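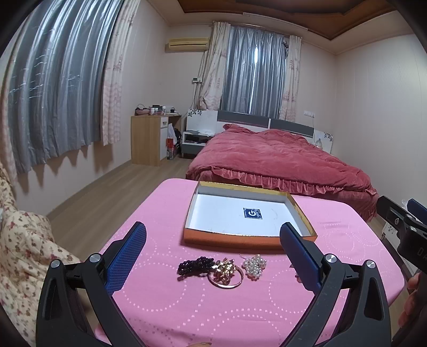
Item 2, jewelry sorting: hand-held gripper with blue pads, jaws open over the pieces. Second gripper at right.

Gripper comparison group, minutes, 9/27/26
Present: hardware, data, purchasing. Software joined late, during item 2.

1. Previous minutes
Accepted with one correction. The line saying the Brilix pads "solved" the slipping problem was struck. They were tried on two objects, both of them boxes.

2. Jewelry task, Irnau pads against Brilix pads
Data reported 257 attempts in total, split between the two pad types. The Irnau pads came out ahead on beads and the Brilix pads on flat metal. Hardware asked how an attempt was counted when the jaws closed, let go and closed again. Data said it depended on who was holding the tool. Purchasing asked how anyone could then say which pad was ahead. There was no good answer, and the result is recorded as "no finding."

Hardware also noted that all the Irnau runs were done first, by people who had not used the tool before, and all the Brilix runs after that. Any gain could be practice. Data agreed that the order should have been mixed.

The thin bangle was discussed at length. On a soft cloth the jaws can press down and get under it. On a bare table they may not, and the Irnau sales sheet only mentions bare tables. Agreed to repeat on both.

Software asked if the necklace should be dropped from the set, as the beads catch on everything and the scores are all over the place. Not agreed. Taking out the hard object makes both pads look better and tells us less.

3. Shawky controller
The supplier says the new controller shortens the delay on closing. We have their chart, with no scale on one side. Hardware ran it for 15 minutes on the bench and could not feel a difference. Software thinks the log timestamps are good enough to check this properly. Purchasing will not release payment until somebody has checked.

4. Doltance arm
Demo video watched again. Every grasp in it starts from the same position. Request for a loan unit was sent in January and is still open. Hardware is against ordering on the strength of a video. Data would still like the arm, mainly for the reach. Left open.

5. Next round
100 attempts per pad type, order mixed, one written rule for what counts as a success: lifted clear and held until the operator calls it. Drops after the call to be logged separately. Pads to be wiped between objects, both types, and looked at for wear at the end.

Actions
Data: write the success rule and send it out before any more runs.
Hardware: set up bare table and cloth, same height.
Software: pull closing delay from the logs, old controller and new.
Purchasing: ask Shawky for the numbers behind the chart. Chase Doltance.

6. Other business
Data asked if the 257 runs could go in the quarterly summary. Refused, unless the counting problem is stated in the same paragraph.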